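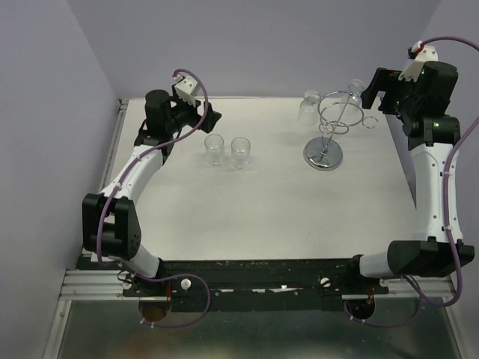
Drinking glasses and a chrome wire stand on a white tabletop.

# Cirnbridge reach Bansal Cup final after late scare at Griltlow

3/14/22

Cirnbridge Women are through to the final of the Bansal Cup after a 2-1 win away to Griltlow on Sunday afternoon. Lejla Delić scored both goals, the second of them on 60 minutes, and the visitors then had to defend for most of the last half hour.

A crowd of 700 watched the match, the biggest at Griltlow this season. Kick-off was put back by 15 minutes to let in a queue that reached the road.

Cirnbridge started slowly and could have been behind early on. Griltlow's left winger got past the full-back twice in the opening ten minutes, and from the second of those runs a low cross went all the way across the six-yard box without a touch. A header from the corner that followed was pushed over the bar.

The first goal came against the run of play. A long clearance was misjudged by the Griltlow centre-half, who let it bounce, and Delić got there first and lifted the ball over the goalkeeper from the edge of the area. Griltlow's players appealed for offside but the flag stayed down.

The home side were level before the break. A free kick from the right was only half cleared, and their captain hit it back through a crowded area and in off the post. It was no more than they deserved at that point.

Cirnbridge made one change at half-time, bringing on an extra midfielder and leaving Delić up front on her own. The winner came from a move of five or six passes down the right, finished with a first-time shot from the penalty spot. Her tally for the season is now 26 in all competitions.

Griltlow threw everything at it after that. They hit the bar from a corner, had a strong shout for a penalty turned down when a shot struck an arm, and in stoppage time their substitute striker headed wide from close range with the goalkeeper stranded. There were two bookings in the closing minutes, one for each side, both for arguing with the assistant referee.

"I thought we'd go to extra time, to be fair to them," Delić said afterwards. "We stopped keeping the ball. We got the second goal and then we just kicked it away for half an hour - the manager has already had a word about that."

She said her first goal had been a bit of luck. "It bounced up nicely for me. If she heads it, I'm nowhere near it."

Griltlow, who won the cup two years ago, have now lost three semi-finals on their own ground. They return to league action next weekend with their promotion place still to be settled, and are likely to be without their left winger, who went off with a hamstring injury shortly before the end.

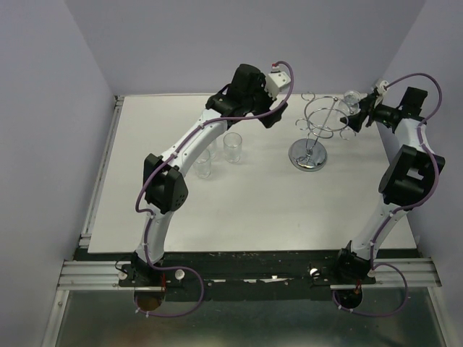
## Final to be played at Cliltura Park

The final will be held at Cliltura Park, which holds 2,000. Cirnbridge will play the winners of the other semi-final, which was called off on Sunday morning because of a waterlogged pitch and will now be played midweek under lights.

It will be Cirnbridge's first appearance in the final. They had not been beyond the quarter-finals before this season, and needed penalties to get through the second round in the autumn after going two goals down.

Tickets go on sale to season ticket holders first, with any left over sold on the gate and through the club shop. Under-16s get in free with an adult. The club is running coaches from the ground and asks anyone who wants a seat to put their name down by the end of March.

Cirnbridge have two league matches before then. They are fourth, with a game in hand on the side above them, and the manager has said that players carrying knocks will be rested for at least one of the two. The regular right-back missed Sunday's match with a sore ankle but trained on her own on the pitch at half-time and should be back soon.

If the scores are level after 90 minutes in the final, there will be extra time and then penalties. The cup has gone to penalties only once, and on that occasion the losing side was Griltlow.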